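Members > Sector Groups > Staffing and Labor Market Group > Minutes

Staffing and Labor Market Group
Minutes of the autumn meeting, Stekivstead

0 comments | 4 shares

Present: representatives of member agencies, the payroll working party, the secretariat. Habte attended for items 3 to 5. Apologies were received from Nodatholm.

1. Minutes of the previous meeting

The minutes were approved with one correction. Under the item on holiday pay, "accrued weekly" should read "accrued per pay period". There were no other matters arising that did not appear elsewhere on the agenda.
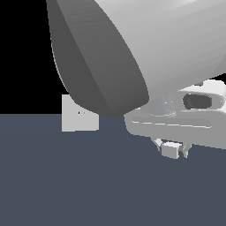

Minutes taken by the Group Secretariat
Posted 14/10/2026

2. Temporary placements: survey results

The secretariat presented the results of the member survey for the third quarter. Forms were returned by 286 branches. The response was judged adequate for the regional tables but too thin for a breakdown by job family outside warehousing, office support and light assembly.

Average assignment length fell in warehousing and was flat in office support. Members reported that clients were asking for shorter first bookings with an option to extend. One member noted that extensions are logged as new assignments in some branch systems, and this would pull the average down without any change in the hours worked. The secretariat confirmed that the survey form does not separate the two cases.

It was agreed that the form will carry an extra line for extensions starting with the next quarter. Earlier figures will not be restated. A footnote will mark the break in the series.

The meeting discussed whether to publish the pay rate table. Two members objected on the ground that the sample for evening shifts was dominated by a single large client. The table will be published with evening and night shifts combined.

3. Timekeeping data and the Roltari interface

Habte reported on the trial of the Roltari timekeeping interface. The trial covered 27 branches and ran through the end of September. Hours were sent from client sites to the agency payroll system at the close of each shift and matched against the booking record.

The following points were recorded:

- Unmatched records were mostly the result of workers being moved between cost centers during a shift. The interface accepts one cost center per shift.
- Break deductions were applied twice where the client system had already removed them. A setting exists to prevent this but is off by default.
- Corrections made after the weekly cutoff were held for the next pay run. Several branches issued manual payments in the meantime, and these then had to be netted off by hand.

Members asked whether split shifts could be supported. Habte stated that this would need a change to the record layout and could not be done within the present contract. A cost will be supplied in writing before the next meeting.

The payroll working party recommended that no further branches be added until the break setting has been changed to on by default. The recommendation was accepted.

4. Conversion fees

The meeting reviewed the draft wording on fees charged when a client hires a temporary worker directly. The present wording sets a fee that steps down with hours worked. Clients have disputed how hours are counted where a worker has been supplied by the same agency under more than one booking.

The draft counts all hours worked for the same client at the same site, with no reset unless there is a gap between bookings longer than the stated period. Members were divided on the length of the gap - the larger agencies favored a longer one, and the smaller agencies were content with the current text. It was agreed to circulate both versions with a worked calculation for each.

A question was raised on clients that operate several legal entities at one address. The draft is silent on this. The secretariat will add a definition of "client" and return it for comment.
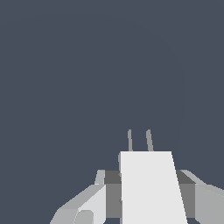

5. Training records

Members reported continued duplication of site safety training where a worker is registered with more than one agency. A shared record was proposed. The meeting noted that consent would be needed from each worker and that agencies use different course codes.

The secretariat will prepare a code comparison for the most common courses, limited in the first instance to manual handling and forklift refresher. No decision was taken on where a shared record would be held.

6. Group finances

The statement of account was received. Subscriptions were in line with budget. Printing costs were over budget owing to the second run of the member handbook. The subscription rate for the coming year was left unchanged.

7. Actions

- Secretariat: add extension line to survey form; draft series footnote.
- Habte: written cost for split shift support; confirm date of change to the break setting.
- Payroll working party: guidance on netting off manual payments.
- Secretariat: circulate both conversion fee versions and the definition of "client".
- Secretariat: course code comparison.

8. Next meeting

The next meeting will be held at Nodatholm. Agenda items should reach the secretariat two weeks before the meeting - late papers will be held over.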